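무라 생활방 정리 모임 회의록
2022년 9월 16일, 작은방

이번에도 제가 적었어요. 말이 빨라서 놓친 부분이 있을 텐데 댓글로 보태 주세요!

1. 지난번에 남긴 일
8월에 미뤄 둔 천 상자부터 열었습니다. 수건이랑 행주, 무릎담요가 한데 섞여 있어서 꺼내는 데만 한참 걸렸네요. 목록에 올라간 게 모두 282장이고, 그중 179장은 계속 쓰기로 했어요. 나머지는 걸레로 돌리자는 의견과 나누자는 의견이 갈려서 다음 모임으로 넘깁니다. (저는 나누자 쪽이었어요.)

2. 수납장
달틀리 선반이냐 라레오 서랍이냐로 제일 오래 얘기했어요. 서랍은 깔끔한데 안이 안 보여서 결국 다 뒤집게 된다는 분이 많았고, 저도 집에서 매일 그러고 삽니다. 선반으로 결정! 맨 위 칸은 키 작은 사람한테 너무 높으니 잘 안 쓰는 담요만 올리기로 했고요. 칸마다 붙일 이름표 값은 1675원, 공금에서 나갑니다.

3. 접는 방법
3등분파와 돌돌 말기파가 또 붙었습니다. 선반 깊이에 맞추려면 반으로 두 번 접는 게 제일 낫다는 쪽으로 기울었는데, 도톰한 천은 그렇게 접으면 자꾸 부풀어서 따로 두자는 말이 나왔어요. 얇은 행주는 말아서 바구니에 세우기로 했습니다. 접은 면이 앞으로 오게 놓는 건 다들 찬성.

4. 색깔별로 나누기
빨강은 주방, 흰색은 욕실, 나머지 색은 청소용으로 갑니다. 줄무늬는 어디냐는 질문이 나와서 다들 웃다가 일단 청소용으로 적었어요. 빨간 천은 물이 빠질지 모르니 당분간 따로 빨기로 했습니다. 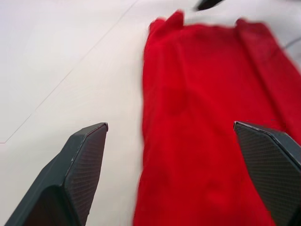

흰 탁자 위, 아직 접지 않은 빨간 천 (안건 4)

5. 기타
나자피 세제는 거의 다 떨어졌는데 향이 세다는 분이 있어서 다음엔 무향으로 사 봅니다. 창가 건조대는 문 여닫을 때 걸려서 벽 쪽으로 옮기기로 했어요.

다음까지 할 일
- 선반 치수 다시 재기
- 이름표 쓰기 (글씨 예쁜 분 손 들어 주세요!)
- 남은 천을 어떻게 할지 각자 의견 적어 오기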